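Unit 4: Shelf Life and Stock Rotation
Course notes, Supply Room Practice

4.1 Dates on packages
An expiration date is the last day an item may be used. A manufacture date is not an expiration date and needs the shelf life added to it. Where only month and year are printed, e.g. November, the item is good through the last day of that month.

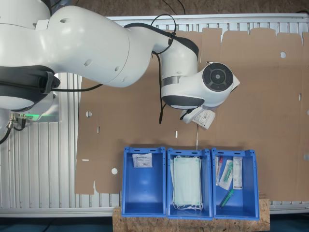
4.2 Rotation rules
FIFO (first in, first out) issues stock by date received. FEFO (first expired, first out) issues by expiration date. The two give different results when a later delivery carries an earlier date. Use FEFO for all dated stock.

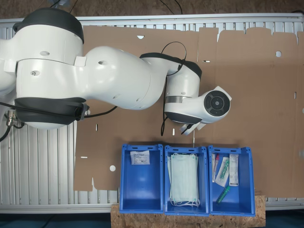 4.3 Worked problem
On hand: 987 dressings. Average use: 31 per day. Days of supply = 987 / 31 = 31.8. The lot expires in 28 days, so expected use is 868 and expected waste is 119. Transfer the excess before reordering.

Minimum order is 200. Do not round up to the minimum if the added units would expire on the shelf.

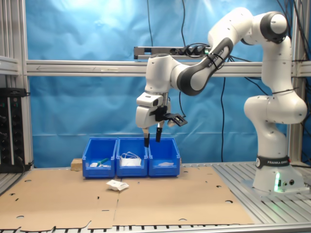
Davoud Zamani objects that average use hides weekly peaks, and that the waste figure should be worked out again every week from actual issues. Use his method in Problem Set 4.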